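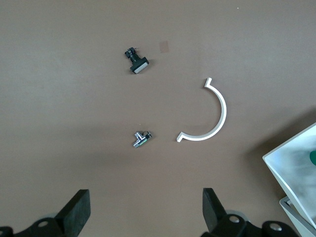

Nathalie Doucette wrote to us in August that the panel switches in her pump house had outlasted the enclosure they were mounted in, and asked whether the same series could be ordered for the new cabinet. It can. The Bralitz series remains in production and is available from the Mandport warehouse.

Bralitz Panel Switches, Momentary and Maintained

The Bralitz series is intended for control panels, test benches and small machinery in indoor locations. All models are supplied with a mounting nut and a sealing washer. Caps are ordered separately and may be changed without removing the switch from the panel.

Ordering

Momentary action: order code 351-M
Maintained action: order code 351-L
Standard pack: 80 pieces
Bulk carton: 300 pieces

Mixed cartons are not available. Orders received before 2 p.m. leave the warehouse the same day.

Installation

Installation must be carried out by a qualified person with the supply disconnected. Tighten the mounting nut by hand, then apply a quarter turn with a wrench. Wiring diagrams are enclosed with each pack.

Returns

Unused switches in sealed packs may be returned within one month of delivery. Please address technical inquiries to Harriet Crenshaw, Product Support, Mandport.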